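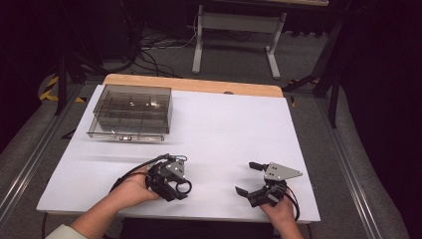

Compartment box on the left half of the white board, on the table.

January, 6:40 a.m.

Up early because the heating controller clicked on and I could not get back to sleep. Used the time to finish the humidity table for the seed store, which has been sitting half done in the notebook since before the holidays.

Where it stands. The store is the old pantry under the stairs, north wall, no window. Three loggers: one on the floor, one at shelf height, one inside the steel cabinet. The two outside the cabinet follow each other closely, with the floor unit reading a little cooler. The cabinet lags both by most of a day. I had expected the lag but assumed it would be a matter of hours. Steel on five sides, a rubber strip on the door, paper packets packed tight inside: plenty of mass and not much air to exchange.

The loggers write one line every ten minutes. I pulled 1,006 lines off the cabinet unit last night, which is just under seven days. No gaps. The shelf unit dropped a stretch in the middle where the battery contact had gone dull. Cleaned it with a pencil eraser, back in service by supper. I will leave the missing stretch as missing. Last year I filled in a gap like that by drawing a line across it and then spent an evening in March wondering why the curve was so straight.

Moisture. The beans and peas are fine. The onions worry me. Onion seed is short-lived at the best of times and the two older packets went into the cabinet in October without being dried properly. I have moved them to a jar with a gel sachet and will weigh the sachet in a week. Starting weight is on the lid in pencil.

7:55 a.m.

Coffee. Read back through the germination notes while it brewed.

The inventory now stands at 116 varieties. That is too many for the ground I have, and I know it, but a good third are held for other people or are there because the line would be hard to replace. The list is sorted by family, then by year of harvest, oldest first. I tried sorting by sowing date for a while. It was convenient in spring and useless for the other nine months.

Thirteen of those varieties are due for a test before I commit bed space:

Leek, both lines
Parsnip
Onion, the two packets mentioned above, plus the red
Parsley, flat
Lettuce, three lines, all from the same wet summer
Celeriac
Salsify
Sweet corn, the short one
Pepper, the long yellow

Method is the same as last winter. Damp paper, rolled, upright in a tray, warm shelf above the fridge. Check on day four, then every second day, and close the test at day fourteen for most things and day twenty-one for parsley and celeriac. Fifty seeds to a roll where I can spare them, twenty-five where I cannot. With twenty-five the result moves four points for every seed, so anything between sixty and seventy I treat as the same number.

Parsnip I could skip. It is the third winter for that packet and I have never had three-year parsnip come up in any useful quantity. I will run it anyway and record the figure.

11:20 a.m.

Tarık Baysal phoned about the swap list. He wants the climbing bean from the Sukberg garden and offers a winter lettuce he has kept going for six seasons. I said yes to the lettuce, subject to seeing his isolation notes. Lettuce mostly looks after itself, but he had a flowering row of something else close by two summers ago and I would like to know how close. He was a bit short with me about it. He did agree to send the page.

He also asked how many of the bean I could spare. The jar holds 3,000 by weight, worked out from a hundred-seed sample, so the true number could be off by a few percent either way. Plenty for him and for the Mogensen allotments, who asked in November and have heard nothing from me -- my fault, I wrote the reply and left it in drafts. Sent now.

Packet stock is low. I have the brown ones with the gummed flap and they do not stay shut in the cold. The last batch from Jekard was better paper but the gum was worse. For the fine seed I now fold a plain sheet inside the packet, which adds a minute each and has stopped the losses at the corners.

3:15 p.m.

Light going already. Went down to the beds between showers. Garlic is up along the whole of the second row and patchy in the first, which was planted shallower. Pushed four cloves back in where the frost had lifted them. The drain at the bottom of the plot is running clear. Standing water in the path as usual, none in the beds.

The cold frame lid has warped along the front edge and no longer closes flat. The gap at the left corner takes two fingers. A strip of foam will do until spring. The hinge screws want replacing with longer ones at the same time; the present ones have pulled twice and the holes are getting sloppy. I have written the size inside the shed door so that I stop buying the wrong box.

8:30 p.m.

Set up the first six rolls: both leeks, the red onion, and the three lettuces. Labels in pencil, date and line number on the outside of each roll, same again on a slip inside. Water from the rain butt, brought in at noon to lose the chill. Thermometer on the shelf reads 21 C with the kitchen door shut and 18 with it open. I have taped a note to the door.

The remaining seven go in once the second tray is washed. It still has a green film from last season and I do not want mold confusing the count.

Still open:

Weigh the sachet.
New battery for the shelf logger, in case the contact was only part of it.
Read Tarık's isolation page when it comes.
Ask Direo whether the cabinet door strip is sold by the yard or only as a set.
Foam strip, screws.

Outside temperature at the back step 2 C and falling. Wind has dropped. Fleece is on the garlic, weighted with bricks at the corners.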